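The Small-Town Hospital Is Having a Moment

If you drive into Plerach from the south, the first thing you see is the water tower, and the second is the hospital. It has 11 beds. It has a gravel overflow lot, a bird feeder outside nearly every window, and a cafeteria that sells out of chicken and dumplings before noon. I went for an afternoon and ended up staying 2 days, and I've been talking about the place to anyone who'll listen ever since.

Small hospitals usually make the news when they close. I grew up in a county where that happened, and I remember my mother working out how long it would take to get to the next one (40 minutes, more in snow). So I'll admit I came to Plerach expecting a sad story with a nice building in it. What I got was a night nurse who knew which patients liked the hall light on, a lab tech who also coaches middle school track, and a physical therapy room where people were laughing so hard I could hear it from the parking lot.

The trick of running a place this size is that everyone does a bit of everything. The woman at the front desk handles billing questions, orders the flowers and knows how to reset the boiler. One of the two doctors on staff delivers babies, sets wrists and makes house calls on the far side of the Annan River, where the bridge floods every spring and you have to go the long way past the grain elevator.

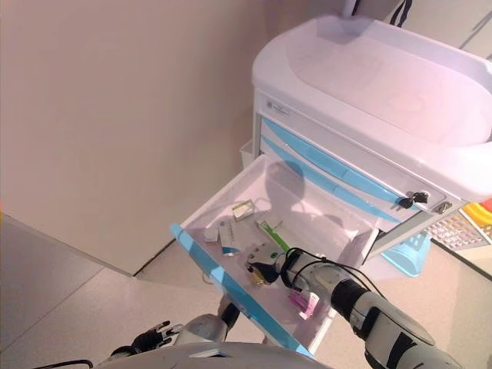 Night is when I liked it best. The phones go quiet, somebody puts a pot of coffee on, and the talk drifts from blood pressure readings to seed catalogs and back again. A patient who couldn't sleep came out in his slippers and joined us for a while. He had been born in the building, he said, back when the maternity ward was a single room over the kitchen, and he claimed the smell of baking rolls still makes him feel looked after. I believe him! I could smell them too, and it was four in the morning.

Money is the hard part, of course. Plerach shares a pharmacist and a bookkeeper with Fusport, the next town over, and the two hospitals buy their supplies together so they can get the prices that bigger places get. They used to be fierce rivals, mostly on account of football. Now there's a shared van that runs between them, and last December it carried patients, lab samples and, on one trip, the entire brass section of the Fusport high school band – there was a concert in the lobby and the school bus wouldn't start.

The town turns up for its hospital, too. The yearly pancake breakfast fed 501 people this time, in a place where the high school gym is the only room big enough to hold them. Alico, the feed store on Main Street, gave the flour. I met a rancher there who had driven in before sunrise to work the griddle, and he flipped pancakes for hours with his hat on, telling everyone in line about his new hip.

The next breakfast is 29th March. Get there early if you want blueberry.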